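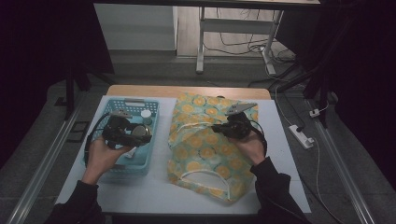

Tipoki Touch Rugby Starter Kit

I put this kit together after my second season coaching the girls' side at Gornside, when I got tired of borrowing cones from the soccer club and returning them one short. Everything in it is stuff I use at training every week. If you're starting a school or college team from scratch, it'll get you through a whole season without a trip to the store.

What's in the kit:
12 flat marker cones, bright orange
5 training balls, size 4
5 reversible bibs, navy on one side and white on the other
Hand pump with a spare needle
Drawstring carry sack

Size 4 is the ball I'd pick for most beginners. Elsie Henare, who runs the taster sessions over at Stoltard, started her players on a full-size ball and switched after one afternoon (so many dropped passes!). The grip on these is a bit tacky when they're new and it settles down after a few sessions. Please don't scrub it off — I've done that, and the ball was like a bar of soap in the rain.

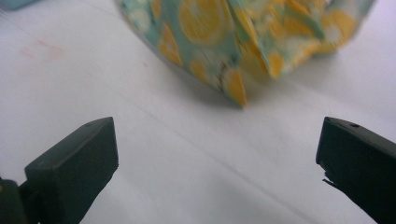

The bibs are a light mesh and they're cut wide at the arms, so they go on over a hoodie with no wrestling. I know plain navy and white is a bit dull. I did look at having them done in a loud print, and I was very tempted by yellow lemon slices on a minty teal, but when you're trying to spot a teammate out of the corner of your eye, you want one solid color and that's that. Wash them cold and hang them up. The dryer shrinks the neck binding, and then you've got bibs that only fit the under-nines.

The cones are the bendy kind. Step on one and it pops back. They stack on a little plastic post that I'm not crazy about, to be fair, and Nikau Whitcombe, our assistant coach, threw his out and uses a loop of rope. Either works.

The sack holds the lot with room left over for a first aid pouch and a couple of water bottles. It isn't waterproof, so don't leave it on wet grass all evening like I do.

Sizes and options
Bibs come in junior and adult. Pick one size per kit, or send me a note with your order and I'll mix them. Extra bibs are sold in packs of 4. If your league plays with a bigger ball, choose the Eden version of the kit, which has the same everything else.

Shipping
I pack orders myself, mostly at night after training, so give me a couple of days before you start wondering. The balls ship flat. You'll want to pump them up the day before your first session and check them again in the morning — new ones can lose a little air overnight.

Returns are fine as long as the balls haven't been on a field. Questions about the kit, or about getting a team going, just use the contact form and I'll write back.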